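Replication Readiness Checklist for Policy-Cited Studies
Larkatum Evidence Audit, desk inspection form with reviewer comments

Scope. The form covers any empirical study cited in support of a regulatory proposal, a spending decision or a consultation response. It does not judge whether the policy is a good one. Each item is marked Pass, Fail or Not Shown. Not Shown is entered when the material was asked for and had not arrived by the close of the inspection window.

Study inspected: Clider household energy survey, second release
Cited in: draft guidance on domestic heating
Inspection type: documents and code, no site visit

Section A. Source and custody of data

A1. Raw data held in a form that outside readers can obtain. Pass
Comment: Files are held in the Saltusia archive. Access needs a signed form, and the request was answered on the Thursday of the same week.

A2. Raw data kept apart from cleaned data. Pass
Comment: Separate folders, both read-only.

A3. Log of exclusions, with the rule applied to each. Fail
Comment: The paper reports 3000 households. The log lists exclusions by code number, but the key to the codes is missing for two of them. A reader cannot tell whether these rules were set before or after the first results were seen.

A4. Funding source stated in full. Pass
Comment: Stated on the first page. The grant terms are not attached. The form does not require them, though we would like it to.

Section B. Plan and method

B1. Analysis plan lodged before data collection. Fail
Comment: A plan exists and is dated April. Collection had begun in the first region by then. The authors describe the plan as "prior to analysis", and the wording in the guidance has turned this into "pre-registered". The two terms should not be used as if they meant the same thing.

B2. Main outcome in the paper matches main outcome in the plan. Fail
Comment: The plan names yearly fuel use. The paper leads with winter fuel use and moves the yearly figure to an appendix. No reason is given for the change.

B3. Sample size justified. Not Shown
Comment: Requested. The reply referred us to an earlier paper which does not contain the calculation.

B4. Measuring instruments described, with calibration record. Pass
Comment: Maruyama loggers were used throughout. Calibration sheets are complete for the main set and for the spares.

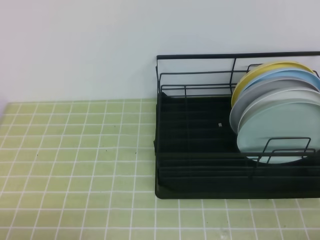
B5. Missing readings treated by a stated rule. Pass
Comment: Gaps of up to 3 hours were filled from neighbouring readings. Longer gaps were left blank. The rule is written down and the code follows it. We changed the limit as a test and the winter figure moved very little.

Section C. Code and recalculation

C1. Code runs on a clean machine. Fail
Comment: It stopped at the second script, where a file path points to a private drive. Once the path was corrected the remaining scripts ran to the end. This is a small fault and easily put right, but the item asks for a clean run.

C2. Tables in the paper can be rebuilt from the supplied files. Pass, with note
Comment: All tables in the main text were rebuilt. One row in the regional table differs in the last digit, which is consistent with rounding at an earlier step.

C3. Random seeds fixed and reported. Pass
Comment: The resampling step uses 100 draws. That is low for the intervals quoted, and we have asked for a rerun with more.

C4. Alternative models reported. Not Shown
Comment: The code folder contains model files that the paper does not mention. They may be drafts. The authors have been asked to say which were run and what they gave.

Section D. Use in policy

D1. Claim in the policy document is no stronger than claim in the paper. Fail
Comment: The paper says "associated with". The draft guidance says "leads to". This fault belongs to the drafting office and should not be counted against the authors.

D2. Policy document cites contrary findings where known. Fail
Comment: The paper itself lists 2 earlier studies with a weaker effect. Neither appears in the guidance.

D3. Peer review treated as one check among others. Fail
Comment: The guidance gives peer review as its only ground for confidence. Reviewers for the journal were not sent the data or the code, so none of the items in Section C can have been covered at that stage.

D4. Body commissioning the study is separate from the body relying on it. Fail
Comment: Same department, different branches. In our view this is the arrangement most in need of change, and it recurs across the files we inspect.

Result: not ready for citation as sole evidence. May be cited with the limits in B1, B2 and C4 stated next to the claim.

Actions required
Authors: supply the missing exclusion codes, correct the file path, answer B3 and C4.
Drafting office: amend the wording under D1, add the citations under D2.
Larkatum: reinspect Sections A to C on receipt. Section D is reinspected only when a new draft is issued.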